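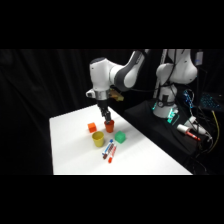 Ticket: Pride round supporter ticketing, name display fault
Product: Ultier membership portal
Reported by: Toshiko Hirano, inclusion officer, Vikine Football Club
Assigned to: Hưng Trình, application support
Priority: 2
Status: Resolved, monitoring

Summary
Members who have recorded a preferred name continue to receive match passes bearing their former legal name. The club has received 10 complaints in June, the majority from members of its LGBTQ+ supporters' group. Two members were asked to explain the discrepancy at the gate.

Troubleshooting log

9:20 am. Fault reproduced on a test account. The preferred name is displayed correctly in the member's profile but is not carried to the pass.

10:45 am. Cause identified. The pass template draws on the billing name field. Cached passes are retained for 60 days and are not refreshed when a profile is edited.

1:15 pm. Template amended to use the preferred name where one is recorded. Billing records are unchanged. Cache cleared for the affected accounts.

2:40 pm. Ms Hirano advised that reissued passes display correctly. She has requested that former names also be removed from the gate staff's scanner view. This has been referred to Ument, the scanner supplier, under a separate ticket.

Action required by club
Members holding printed passes should be offered a replacement at no charge.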